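Search reports
Filed under: Grant reporting, Data Collection, Robot Learning

Skukesico Cable Handling Project
Progress report to the Hervieu program office, November

Summary

This report covers the second period of work under the Hervieu grant. The goal is unchanged: to gather enough good examples of cable work in a server rack for the Ostik model to learn from. We recorded 392 episodes in the period. Of these, 61 were rejected at review and will not be used for training. The budget is on plan, and we are not asking for any change to it.

Work done

Most of the period went to a single family of tasks: picking up a network cable, bringing the plug to a numbered port, and seating it. An operator drives the arms by hand control and the system stores the joint positions, gripper state and camera views together. Each episode starts from a written instruction that names the port.

We moved to shorter episodes in this period. In the first period, operators routed a cable and plugged it in as one recording, and a mistake near the end spoiled the whole thing. The two steps are now recorded separately and joined by a shared label.

Wrist views are stored for every episode. They are the views in which the plug and the port can be seen at close range, and reviewers use them first when deciding whether to keep an episode. 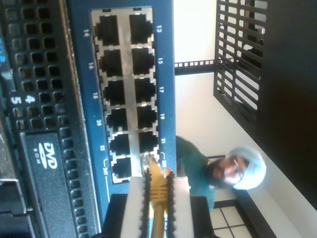
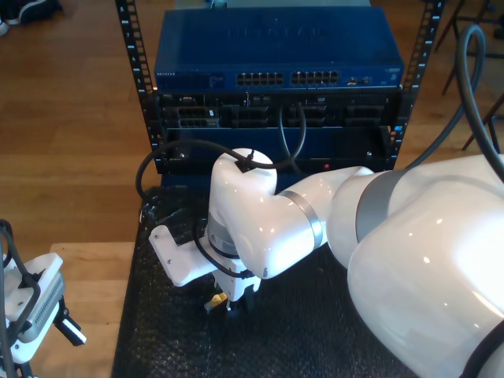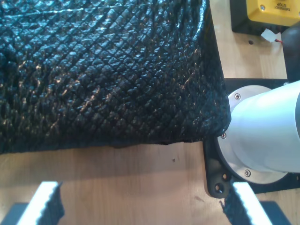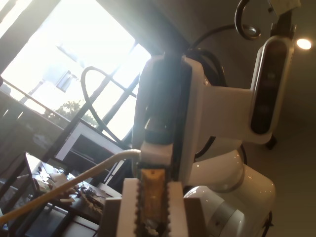

Prepared by: Data Collection Lead, Skukesico

Review of episodes

Every episode is watched once at full speed by someone other than the operator. The reviewer marks it as kept, kept with a note, or rejected. The most common causes of rejection were a plug going to the wrong port and a camera stream dropping out partway through. A smaller number were rejected because the operator paused for a long time with the plug close to the port. Pauses like that teach the model to wait, and we found this in the first training run.

We kept 69 episodes in which the first try at seating the plug missed and the operator corrected it. These carry their own label. The Ostik team asked for more of them, and we agree they are useful. We do not ask operators to miss on purpose.

Port numbering caused some trouble. On the switch with the yellow cable in the first picture, the odd and even ports run in two separate lines, and two early instruction sheets had them swapped. The sheets were corrected and the affected episodes were relabeled from the recordings.

Changes to the setup

The camera mounts were tightened and checked against a printed target at the start of each session. Before this, small shifts between sessions made it hard to compare recordings. We also wrote a start-up checklist that covers the emergency stop, gripper zero position, free disk space and the instruction sheet in use.

Storage is handled by Sudevine under the existing agreement. Uploads run overnight. One batch failed in transfer and was sent again from the local copy, with no episodes lost.

Open issues

Thin plugs can rotate in the grip when they touch the edge of a port. We are comparing two finger pad shapes and will report the result next period.

Glare from daylight affects some views in the afternoon. We have asked for blinds. Until they are fitted, we are scheduling the finest insertion work for the morning.

Operator training takes longer than we planned. A new operator now records 40 practice episodes before any of their work is counted. This slows the start but has cut down on rejected recordings.

Next period

We will continue with insertion, then add unplugging and moving a cable from one port to another. A draft of the labeling guide will go to Hervieu with the next report, along with a sample set for the program office to look over.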